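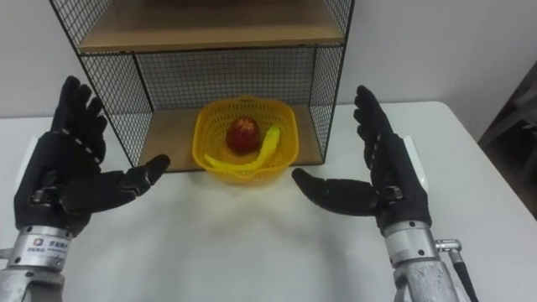 Garrido Building, second floor
Pre-lease walkthrough checklist, with comments
Walked Saturday, July 11, 2020

Marks used: OK, Fix, Ask, Not tested. I have used "OK" only where I put a hand on the thing or watched it work. The landlord's own sheet has OK in every box, including the one for the elevator, and there is no elevator.

Exits and stairs

1. Main stair door closes and latches by itself. Fix.
Closes, does not latch. Tried it six times and it caught twice. The sheet from Sirnton Property says "adjusted October." Adjusted how?

2. Rear exit opens without a key. OK.
Heavy, but it opens.

3. Exit signs lit. OK for the front, Fix for the rear.
The rear sign is lit on one side only, and it's the side facing the wall.

4. Handrails solid. Fix.
Bottom bracket on the left rail moves when you lean on it. I was told this is "just the paint." Paint does not move.

5. Stairs clear of storage. Ask.
Clear on the day. There are scuff marks on the landing at about the height of a stacked carton, so I'd like to see it on a weekday before believing it.

Fire

6. Extinguishers in place and tagged. Fix.
Four on the plan, three on the walls. The tags on two are readable. The third has been out in the sun.

7. Smoke detectors. Not tested.
Sirnton says all of them report to a panel downstairs. The panel was behind a locked door and the key was "with the other keys." This stays Not tested until somebody presses a button and I hear something.

8. Sprinkler heads clear of shelving by 18 inches. OK in the long room, Ask in the store room.
The store room shelves stop short enough now. Put one row of boxes on top and they won't.

Shelves and storage

9. Tall units fixed to the wall. Fix.
Two tall units in the store room are held up by their own weight and good luck. Brackets are cheap. Small units that sit on a table don't need fixing, but they should be pushed well back and have the heavier things on the lower shelf.
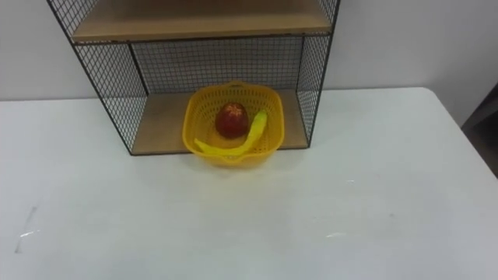

10. Load ratings posted. Ask.
There's a sticker on the store room racking that says 436 lb per bay. Fine, but is that with the beams it was sold with? One beam is a different color from the rest.

Electrical

11. Panel labeled. Fix.
Half the breakers are labeled in pencil. One says "lights?" with the question mark.

12. Outlets near sinks have a test button that works. Fix.
The left one tripped and reset. The right one has the button and does nothing when you press it.

13. Extension cords used as permanent wiring. Fix.
One, running over the ceiling tiles to a fan. The Hukeo power strip under the window is OK for now, provided no heater goes on it.

Air and water

14. Ventilation serviced. Ask.
Invoice from Drukono for $172, one line, "service." For nearly 100 feet of duct that seems quick work. Please get the actual report, with filter sizes.

15. Hot water at the sink. OK.
Took a long while to arrive - but it arrived.

16. Signs of leaks. Ask.
Brown ring on the ceiling tile by the rear exit. "Old," apparently. The tile next to it is new, so somebody has been up there.

Before signing

Items 1, 4, 6, 9, 12 and 13 fixed, and seen fixed, no emailed promises. Items 7 and 14 need paper. I would hold the deposit until the panel door has been opened.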